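Re: [lab-equipment] Second arm, or spare parts for the first one?

Hello all,

I answer below the quoted text, I hope this is fine for everybody.

> We have money left for one larger purchase before the end of July.
> My proposal is a second arm of the same type, so that two people
> can record at the same time. The quote from Pinent is valid for
> some 40 days. Does anyone see a reason to wait? If I hear nothing
> I will send the order form to the Breltley office.

I would like to ask that we wait a little, or at least that we split the money in another way. I am not against the second arm. But I have kept the log for the tape and ring tasks since spring, and I looked through it again yesterday evening before writing this.

In the log there are 93 sessions which ended earlier than planned. The arm itself was the cause in only eight of them. The rest is mostly the small things: finger pads that were worn, the wrist camera which lost its connection, the cable that we have already repaired two times. If we buy a second arm with the same wrist camera and the same cable, I am afraid we will have the same stops on two tables.

What I propose for this budget:

Two complete sets of fingers for the gripper. Please order the fingers with the pads already mounted, as gluing them ourselves did not give a good result.

One spare wrist camera, with a lens where the focus can be set by hand. With the present one, objects near to the fingers come out soft, and for the tape task this is exactly the region we care about.

Two cables of the longer type from MacKinnon. The short one pulls when the wrist turns completely to the left.

A second cutting mat, the same green with the white grid. I know it sounds like a small thing to put on an order form. But the people in the Cukham building want to repeat our tasks, and if their mat has another color or another grid then we can not compare much. The mat should be paid from our line and not from theirs, otherwise it will take until winter.

All of this together is much less than the arm. The remaining part we could reserve, and ask Pinent if they hold the price for the next period. They did this for us one time before, when the controller was late.

One more point about planning. The quote does not include the mounting plate or the emergency stop box. For the first arm we paid these from the workshop money, and I do not think we can do it again. So the real price of the second arm is higher than the number on the quote – I would add 10 percent to be safe, plus the delivery.

If the majority still prefers the arm now, I will not block it. Then I ask only that the spare fingers go on the same order, and that somebody other than me checks the voltage of the power supply before we sign.

I attach one picture from the wrist camera, tape task.

Best regards
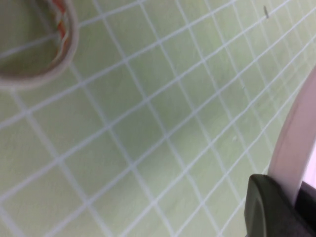 Wrist camera view: green mat, roll of tape at upper left, gripper finger at lower right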